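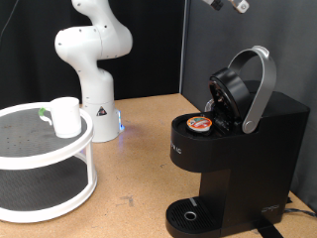 Vol. 12, No. 3

The Coffee Break in Closville: Final Report
Ilir Atanasov
Local History Project, submitted Sep 8, 2025

What I set out to do

Wanted to know when people in Closville started getting a paid coffee break and who decided it. My original topic was the whole working day at the Krawczyk mill. Way too big. Narrowed it in April after my proposal came back with "pick one hour" written across the top. So I picked fifteen minutes.

Sources: the mill's notice books (county library, basement, ask at the desk), old issues of the town paper on microfilm, and interviews with people who worked at Krawczyk or at the Wulis bottling plant. Also one afternoon at the Vadeo office park, which stands where the mill's dye house used to be.

Before the break

The mill ran on a bell. One bell to start, one for dinner, one to go home. The notice books are mostly fines and lost property. Somebody's left boot is mentioned on two different pages. Drinking anything at a machine was against the rules, and the rule gets repeated so often that people were obviously doing it anyway.

Coffee came from home. Carried in a tin can with a lid, set on the steam pipe that ran along the wall of the spinning room. Everyone I talked to whose parents worked there knew about the pipe. You had a spot on it. If a new hire put a can in your spot there was trouble. The pipe is in no official paper I could find, not even the repair records, and I went through those twice.

1939

First real evidence. A notice from that year says hands in the spinning room "may take ten minutes at the forenoon, by turns, machines not to be left." No mention of coffee. No mention of pay either, which drove me nuts for a couple of weeks. The wage sheets helped here — the hourly totals don't drop after the notice goes up, so I am reading the ten minutes as paid. My advisor thinks that is reasonable but wants me to say it's a reading and not a proof. Saying it.

Why then? The paper has a short piece that same year on the mill losing workers to Wulis, which had a lunchroom with chairs. I think the chairs mattered. A bottling plant with chairs, down the road, same wages. The piece itself is only a few lines and has no name on it.

The dye house did not get the ten minutes. Different foreman, different notice book, and that book is missing for those years. Big hole in the project.

How the break grew

By the time my interviewees were working, ten minutes had turned into fifteen and there was a second one in the afternoon. When exactly, I can't say. Two people gave me two answers and the paper never covered it. Turns were dropped at some point and the whole room went at once, and that's when a break room shows up on the building plans. It was a storeroom first. One window, painted shut.

Then the urn. Bought by the workers out of a kitty, a nickel a week. The mill paid for the electricity after an argument that got as far as the front office. A retired spinner told me her aunt kept the kitty in a cough drop tin and wrote down who owed what on the inside of the cupboard door. The cupboard went when the building did.
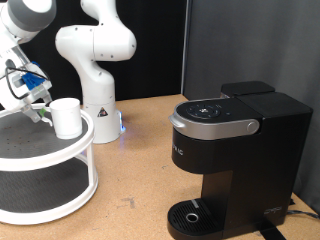 FINDINGS: CUPS, TURNS AND SMALL RULES

Did not expect cups to be a whole section. But ask people about the break room and they go to the cups right away. At the mill you brought your own and it hung on a nail. At Wulis the company supplied them, all the same, and people hated it. They scratched initials on the bottom. One man told me he used the same company cup for 11 years and could pick it out by the feel of the handle. He still has it, he let me hold it.

Rules people remembered, from both places:
Whoever empties the urn fills it.
No washing a cup somebody else left, or they'll never learn.
Last one out wipes the table (Wulis only).
New hires don't sit by the window until they're asked.

None of these were written down. The official rules were about time and only time. The unofficial ones covered eveything else, and they seem to have been kept better. I went through the notice book for late-return fines and there are plenty. Nobody I interviewed could remember a fight over the wiping.

The single-serve machine changes this, at least at Vadeo. One person, one cup, no pot to empty. The people I talked with there liked the speed and the choice. But they go at different times, and two of them who had worked on the same floor for years had never had a coffee together. Small sample, I know. One afternoon.

Problems

The dye house book. Also my recorder died during the second Wulis interview so part of that is from notes, written in the car afterwards. I should of brought spare batteries. And nearly everyone I interviewed was on day shift. Night shift break would be its own project — different foremen, and apparently they cooked.

What I would do next

Find the dye house book if it exists. Check the union minutes, which are in private hands and I only heard of them last week. Talk to someone who worked nights. Transcripts are in the folder with the building plan copies, cupboard sketch is at the back.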